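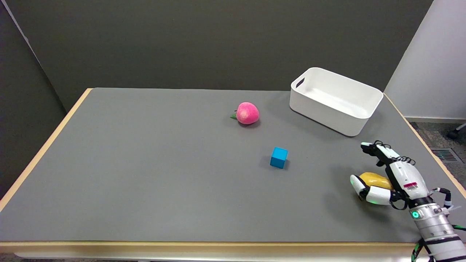
Week 4: Stone Fruit in the Home Orchard

Peaches are such a rewarding tree to grow, and this week we finally get to them! Please read the Susthorpe handout on rootstocks before class.

Chill hours
A peach needs a stretch of cold winter weather before it will bloom well. Flosa, the variety we'll use for most of our exercises, wants roughly 3000 hours over four winters to settle into a steady pattern — so be patient with young trees.

Pruning
Open center, always. Take out crossing branches first, then anything growing straight up. Fruit comes on last year's wood, so a peach gets a much harder cut than an apple (it feels brutal the first time).

Thinning
My favorite job of the year! Leave a hand's width between fruits. On the Nigatu plot we took 195 off one tree, and the 27 left on the lower limbs grew beautifully. Most were ripe by late July.

To hand in
Pruning sketch, both sides of the tree labeled, due 11/12/2022.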